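The Parts Room at Juselwood: A Small Gallery

Welcome in, and thank you for clicking through! A good many of you wrote after our last page to say you liked seeing the working corners of the building as much as the finished ones, so this time we are staying in the parts room, where things come in, get sorted, sit on a shelf for a while and go out again to the benches. It's a plain room with grey carpet and blue shelving, and I have grown very fond of it over the years (you do, when you spend your mornings somewhere).

The racks came to us from the old Jesthorpe store when it closed, and they went up in November, one bay at a time, with a great deal of discussion over how far apart the shelves ought to be. We settled on keeping the top one clear for whatever is being handled that day and putting the bins underneath. It has worked nicely so far.
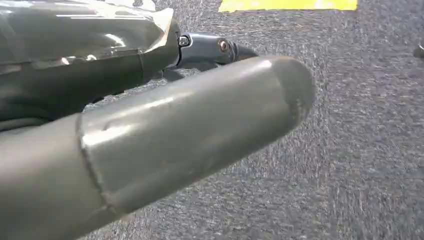
Down by the carpet, with the clear film still on and catching the light.

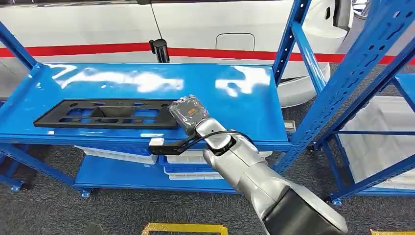 The blue rack, with a long black molded part lying on the top shelf and white bins stacked below.

Wrapping is the thing we get asked about most. We like to leave the film on for as long as we can, right up until a piece is wanted, and if there's a label under it we try to keep that readable through the plastic, so you don't have to peel everything back just to find out what you're holding. The long parts with all the cutouts are another matter. Those travel better flat, and we've learned to give them a shelf to themselves, for they do love to catch on one another when they are piled up in a box!

The bins have been through a few rounds of thinking too. We tried the deep ones from Umell first, and they held plenty, but everything small went straight to the bottom and stayed there until somebody tipped the whole lot out. Shallow ones suit us better. The Rätsep order is in bins 46 to 61 for the time being, so if you are coming by to pick something up from it, start there and work your way along.

Next time I hope to show you the packing bench, which has a new lamp and is much the better for it. Until then, the parts room is open from 2 in the afternoon, and you're welcome to come and look around.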